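Marnen 2 grasp-ranking package: review

Marnen is a method for choosing where a robot arm should grip an object it has not met before. It scores candidate grasps from a single overhead view, discards those likely to disturb neighbouring items, and sends the best one to the planner. Version 2 adds a clutter term to the score. We ran it for a month on our tabletop kitchen set.

Installation took an afternoon. The calibration routine is clear, though it wants 20 poses and will not resume if interrupted at pose 19.

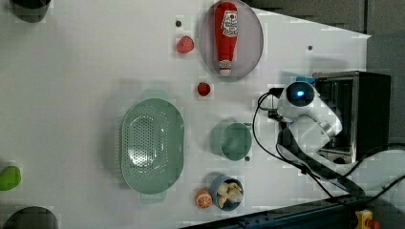 Review by the Gornby bench team
Filed under: Manipulation, Software

The test set mixes plates, bowls, a colander and toy food. Small rounded pieces such as the strawberries are a fair trial of the ranking, as most candidate grasps on them score almost the same. Over 670 attempts, Marnen lifted and held the target 481 times. Our previous package, Widdale, managed fewer on the same items and was slower to reject a bad candidate.

Failures were uneven. Of the misses, 104 were on thin rims, where the depth estimate drifts and the fingers close too high. The clutter term helps with food heaped in a bowl – less so when two items touch on the open table. Raising its weight made the arm overcautious.

The logs are good: every rejected grasp is stored with its score. The documentation for the planner interface is thin, and two of the parameter names are wrong.

Recommended for labs with mixed rigid objects. Anyone working mainly with flat crockery should wait for the next depth update.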